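How to wash a sports top so it lasts

Print this page | E-mail this page
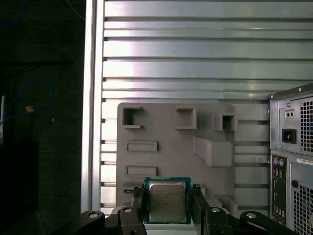 Farmont Online Store: Product Care Team

Most of what gets printed on activewear swing tags deserves a raised eyebrow. "Odour-proof" is a big promise for a polyester shirt. The care label sewn into the side seam is duller and more useful, so start there.

1. Turn the top inside out and do up the zip. An open zip will chew through mesh.

2. Wash cold with half your usual detergent. The special sports washes may be fine, but we've yet to see one do much that a plain liquid couldn't.

3. Skip the fabric softener. It leaves a coating on the fibres, and then people blame the shirt for not wicking.

4. If it still smells, soak it in a bucket of cool water with a cup of white vinegar for 2 hours, then wash as normal. Never mix vinegar with bleach.

5. Dry it on the line, in the shade. In July you may be tempted by the dryer. High heat is hard on elastane, whatever the "dryer safe" claim says.

Pilling: the Isaro zip neck is sold as anti-pilling. Ours has 270 reviews and more than a few mention bobbles under the arms, usually where a pack strap rubs. A fabric shaver takes them off. Go lightly.

The Leseck range has bonded seams, so don't iron it at any setting.

E-mail this page | Print this page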